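Chess kits promised for May still being sorted

URKANNESS, July 16, 2018 – The Hiltetti games club says its chess kits will reach local classrooms this fall. It said much the same in May, when 75 were due.

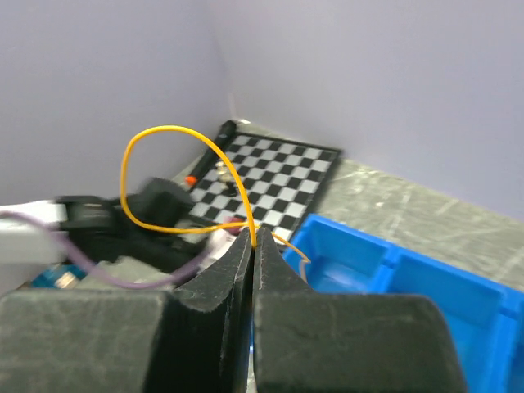
What does a school get for its money? Each kit costs $395 and is supposed to hold a board, a full set of pieces and a divided plastic bin to keep them in.

Organizer Neema Urio blamed slow sorting of donated sets, which arrive mixed with wire, markers and other desk clutter. She would not say how many kits are complete – only that work was "well along."

Muthoni Mohamedi, a teacher who ordered 5, is not convinced. "I've heard that before," she said.

Contact the newsroom | © 2018 Urkanness | Back to top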